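About Wulelus House

We started as a reading circle in Nuria Villanueva's kitchen, with one borrowed volume of Psalms and a pot of coffee that had to stretch a long way. Wulelus House is now a school for adults who want to study sacred texts in the languages they were written in, and we still love it as much as we did that first winter!

Our classes cover Biblical Hebrew, Aramaic and a little Yiddish (Covadonga Ibarra teaches that one, and her evenings fill up fast). We go slowly. A group can spend a whole evening on a single verse, arguing over one stubborn verb, and come back the next week wanting more of it.
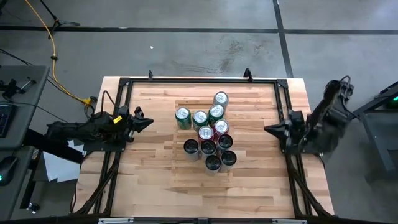 Do I need to know the Hebrew alphabet before I sign up?

Most beginners arrive without a single letter, and the first month of the course is all about learning to read aloud.

Our library on Zitholm Street holds 3508 books, many of them left to us by the Henriques family, and students can borrow 2 at a time. Teodor Hedlund looks after the shelves and will happily talk you into a commentary you didn't come in for - bring a bag.

We have 125 students this year. Some are preparing for ordination or conversion, some grew up hearing these prayers and want to know what the words say, and plenty are simply curious. People of every background study here, and we don't ask what you believe at the door.

New courses open in June. Evening classes begin at 7 p.m., and Ulla Ljungberg in the office can find you a study partner if you'd like one.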